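Zetholm Laundry Workers Board > Shop Talk > Equipment
Topic: the new hire doesn't take lunch

mangle_queen wrote:
So we are four weeks into the robot at our place (linen and garment service, small shop, two vans, one working air conditioner). Management calls it "the Arkero" after the company that sold it. We call it Hnatiuk, after a former supervisor who also stood in the way a lot.

The deal as explained to us: it loads and unloads the small front loaders, the ones we use for colored garments and one-off jobs. People keep the big machines, the press and the folding. Nobody loses hours. My hours went from 38 to 34 in the second week, so I guess I'm nobody.

Anyone else got one? What changed for you?

parry_b wrote:
We've had two since November. Different supplier, same speech. Loading was the job that wrecked my back, so I won't pretend I miss it. What I do now is feed the thing. I sort, I set the basket where it wants it, and I come back when it complains. My step counter says I walk more than I did before.

Dede A. wrote:
How fast is it? Our manager saw a demo and came back talking like he'd been to church.

mangle_queen wrote:
Slow. The sales sheet said 20 loads a shift per machine. I did that before the coffee was ready. It is careful though, I'll give it that. Couple of pictures from the floor. 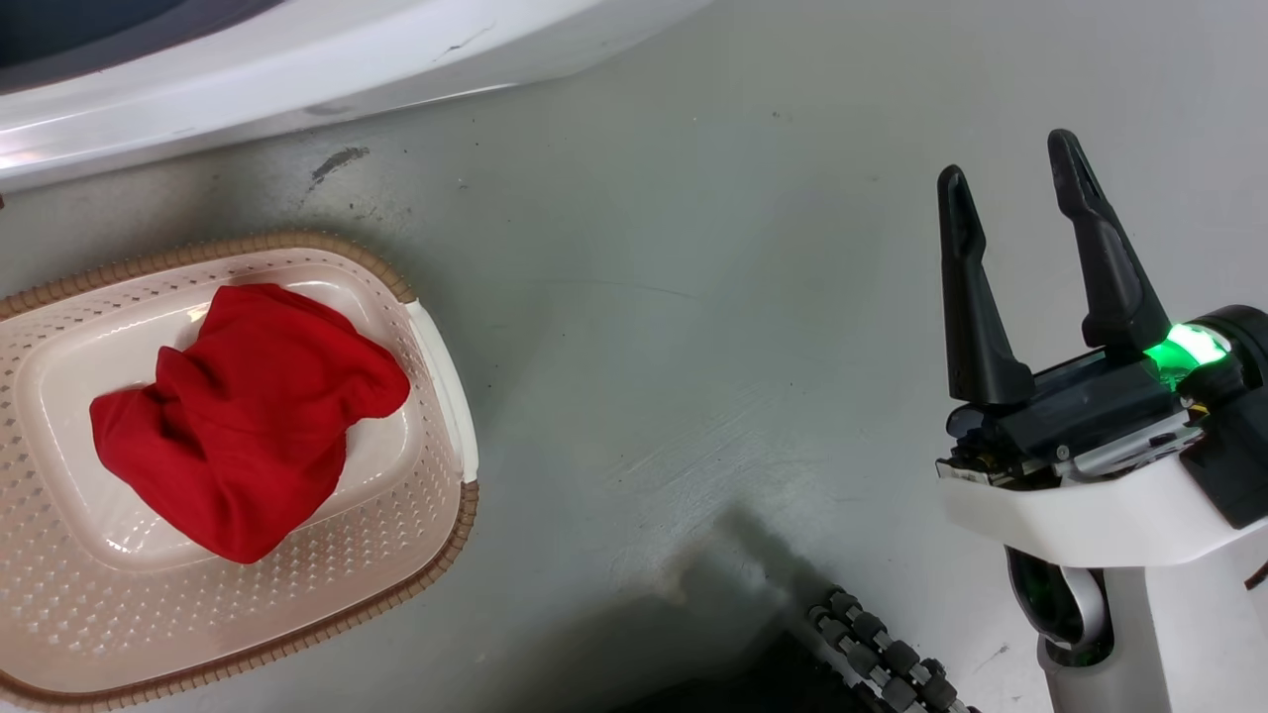
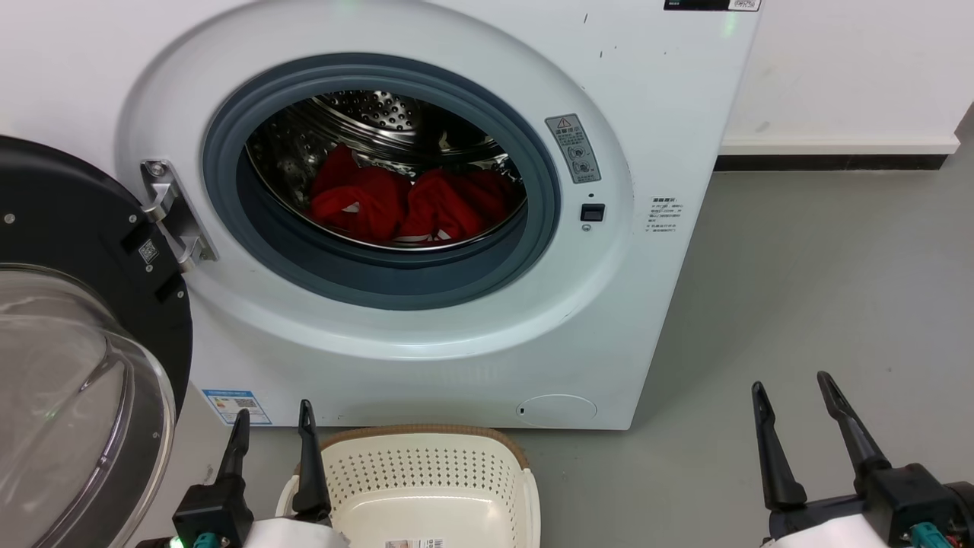 Hnatiuk on reds, with the cream basket. First one is the cloth in the basket, second one is the reds in the drum with the door open.

Dede A. wrote:
That is a household washer. You're running a business on that?

mangle_queen wrote:
For the small stuff, yes. The big ones are on the other side of the building and it isn't allowed near them. Neither is the manager, after the thing with the starch.

MirjamF wrote:
I'll be the unpopular one. I run a shop of 11 people and I bought one. Three of my best left in one year, all with bad shoulders, and I could not find replacements at any wage I could pay. I didn't cut a single hour. If yours went down, be angry at whoever writes the schedule.

mangle_queen wrote:
The person who writes the schedule has a spreadsheet with a column for the robot. It sits right above my name.

parry_b wrote:
Mirjam, fair enough, but you're one owner. Ours said the same thing, then the evening shift went from three people to two "on a trial basis." The trial has no end date. I asked.

MirjamF wrote:
Then get the end date in writing. I mean that as advice, not as a dig. I would have given one to my people if they'd asked me.

Esi_Bawa wrote:
Steward at a hotel laundry. Things we got into our agreement, steal whatever you like:
– time spent clearing its stops counts as work time and gets logged
– whoever minds it is paid the machine operator rate, same as the press
– no using its cameras to check on people
The second took the longest. They kept saying minding it wasn't skilled. Then the only two people who knew how to restart it were off on the same day, and they came around.

Dede A. wrote:
How many stops do you get? I keep hearing it never stops.

Esi_Bawa wrote:
We logged 1,208 in the first three months. Most were small, a sleeve over the door seal or a basket turned the wrong way. A few meant calling the supplier, who asks if you've tried turning it off.

Dede A. wrote:
OK, I take back the thing about church.

mangle_queen wrote:
Esi, that rate thing is gold. I'm "laundry attendant" on paper and I've been restarting Hnatiuk since the first morning. Going to bring it up at the 2 p.m. meeting, if he doesn't move it again.

parry_b wrote:
Start the log first. Bring the log.

mangle_queen wrote:
Started it. Page one is already full and one of the entries is just the word "sock."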